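Small rotating drying rack for socks and straps, worth having?

kulen783
Posted 3 June 2021
I have no outdoor line and only a short rail over the bath. Thinking of a countertop stand for small things like straps, belts and socks. Does anyone use one, or do they just fall over?

Laskowska
Fine for light stuff. Mine has a heavy base and I've had it since September. Anything thick takes two days on it, so I wouldn't bother with jumpers.

relden_m
I'd disagree with getting one at all. A folding airer costs the same and goes behind a door. The little stands take up worktop all week.

Laskowska
Depends on the worktop. I haven't got a door with space behind it.

Ignacio Ocampo
I have a wire one, white, ring at the bottom and spokes at the top like a wheel. Hang things low down. With weight on the top spokes mine leans. I keep it on the work table on a sheet of foam board, which saves the wood from drips.

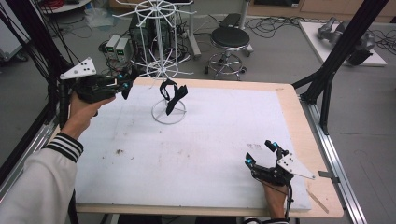

Wire stand on the foam board, black cloth over the lower spokes

relden_m
Foam board will warp if it gets wet often. A tray would be better.

Ignacio Ocampo
Mine is scuffed but still flat. I wring things out first.

kulen783
Thanks both. I'll measure the worktop tonight and try a stand. If it leans I'll get the airer.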